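Wadano Puzzle Club: The Gallery Page

Home | Meetups | Gallery | Lending Shelf | Contact

Hi and welcome to the gallery! It has been a long winter and I finally sat down on Sunday with a pot of tea and put this page back together after the old one fell over in the move to the new site. If you've been to a meetup you'll know most of what I'm going on about. If you haven't, well, you'll get a pretty good idea of how we spend our evenings, which is mainly sitting at a table, turning things over in our hands and forgetting to drink our water.

I've kept this one small. The old gallery had 516 pictures in it and I don't think a single person (me included) ever got to the end. A lot of them were thumbs. So I'm starting over with the table itself and the ordinary things that live on it, and I'll add more when I get a free evening, probably in March. Click a picture to make it bigger, or don't, they load faster small. 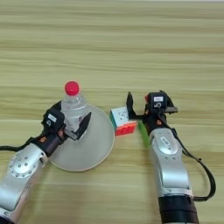 Wadano Puzzle Club, Tuesday Table Group

White on top, green on the left, orange-red at the front. I love how a cube looks on pale wood! Those colors really jump, and the stripes in the grain make everything else look calm. There's a bottle of water with a red cap next to it on the round gray plate, so that's pretty much a whole evening of ours in three objects.

A few words about cubes, because people ask me at every single meetup and I'd like to have it written down somewhere I can point to.

You do not need a fancy one. I know the forums will tell you that you need the fast kind with magnets, and they're lovely, I have two, but I learned on a stiff old thing from a yard sale that squeaked like a gate. The club owns a bunch of Rultik cubes for lending and they're fine. They turn, they're cheap enough to drop, and if one pops apart on you we have a jar of spare bits on the shelf. Just bring me the pieces in a bag, please, all of them, and don't try to glue anything. Someone once glued a center down and I spent a whole evening with a toothpick.

The habit I try to get newcomers into is setting the cube down with white on top between turns. It sounds fussy! But if you always put it back the same way up you start to know where things are without looking, and then when you do get lost you're only a little lost. I went for years picking mine up any old way and wondering why I kept solving the same corner twice. After that I started parking it white side up, and my times came down under 60 seconds inside a month. I'm not fast, by the way. There are kids in the group who'd be embarrassed by that number. I was so pleased I called my sister.

The other thing is stickers. Older cubes have stickers and newer ones tend to be colored plastic all the way through, and people have Feelings about this. Mine is that stickers are nicer to look at and worse to own. The white ones go first, they pick up every bit of ink and hummus. If you're borrowing from the shelf, wipe it with a barely damp cloth and let it sit out overnight before it goes back in its tin. No sprays. The lemon stuff lifts the edges, and then you're forever picking at them, and then you've got a cube with a bald spot.

About the snacks. We used to let people eat over the puzzles and then we had the jigsaw with the salsa (if you were there, you were there). So now it's plates. Big flat-ish ones, with enough of a lip that a grape can't roll off. I bought a stack of them from Cozma, the kitchen outlet out by the highway, and they have turned out to be the most useful thing the club owns after the lamp. We eat off them, yes, but we also sort on them. Edges on one plate, sky on another, the weird brown pieces that could be dog or could be barn on a third. They slide around the table so you can pass a whole pile of sky to the person across from you without losing any. And they catch drips.
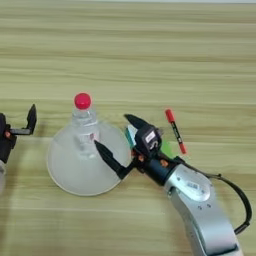

So drinks go on a plate too, that's the rule, and I'm sorry to be a nag about it but I do love that table. Bottles with a screw cap please, and the cap goes back on between sips. I much prefer a bright cap! A red one you can spot from across the room, and it's hard to knock over something you can see. Clear bottles with clear caps are a menace. I've put my elbow into more of those than I'd like to say.

Coffee is allowed on the side bench by the window and it stays on the side bench by the window. Same goes for soup. I can't believe I had to add soup.

As for the table, I get asked where it came from almost as much as I get asked about cubes. We bought the top from Firnine when they were clearing out their showroom, and it was 200 dollars, which was every cent in the jar at the time and then a bit of mine. I'd do it again tomorrow. The grain runs in long bands side to side, lighter and darker, and it turns out to be really handy for jigsaws because you can line up your bottom edge on a dark streak and know that it's straight. It's a pale wood, so small pieces show up on it nicely, apart from anything beige. Beach puzzles are a nightmare. We do beach puzzles on a green felt mat now.

Things to know if you're setting up and I'm not there yet:

The mat is rolled up behind the door, and it has to be rolled picture side out or it curls at the corners.

The lamp has two settings and the brighter one buzzes. You get used to it.

Leave the far end of the table clear until everyone's sat down. There's always somebody who turns up late with a box the size of a suitcase, and it's a pain to shuffle everything along once the sorting has started.

Timers live in the blue tin, batteries in the other blue tin.

And please wipe down before you leave! Just a soft cloth and water, along the grain, then dry it off. We had a white ring on it last fall from a sweaty glass and I got it out in the end with a warm iron and a tea towel, with my heart in my mouth the whole time. I don't want to do that twice.

People also write in to ask what we do on a regular evening, and the answer is it depends who shows up. There's usually a cube end and a jigsaw end. Cube end is loud. Clicking, mostly, and then a groan. Jigsaw end is quiet until somebody finds the piece everyone's been hunting for, and then it's louder than the cube end. I drift between the two and get very little done at either, but I do get to hear all the gossip. Once in a while we bring out the wooden burr puzzles and everybody gets cross and we put them away again.

We keep a running count of finished cube solves on the whiteboard, club total, everybody's added together, and last time I looked it was 1,309. It went up when we started letting people count the ones they did on the bus, which I still think is cheating, but I got outvoted. If you did some at home and want them added, just write them up with your initials. I'm trusting you all.

Lending shelf stuff, quickly, as I keep getting emails about it. You can take one cube or one boxed puzzle at a time, for as long as you need within reason. Write it in the notebook. If a jigsaw comes back short a piece, stick a note on the lid, don't just slide it back in and run. We've all lost a piece! I found one in my boot once, weeks later, a perfectly good bit of lighthouse. The box that's marked with a big X has a hole in the middle of a duck and has done since before my time, so you don't need to tell me about the duck.

If you have pictures of your own from a meetup, I'd love to have them for this page. Finished puzzles, half-finished puzzles, your cube collection, a good plate of snacks, anything like that. Send them over through the contact form and tell me what it is and whether you want your name on it. Full size is fine, I'll shrink them. Just maybe go easy on the thumbs.

Next up I want to get the burrs photographed, and the lighthouse, if somebody can hold off breaking it up until I've found my charger.

Back to top | Older albums (still being moved, sorry!) | Lending Shelf list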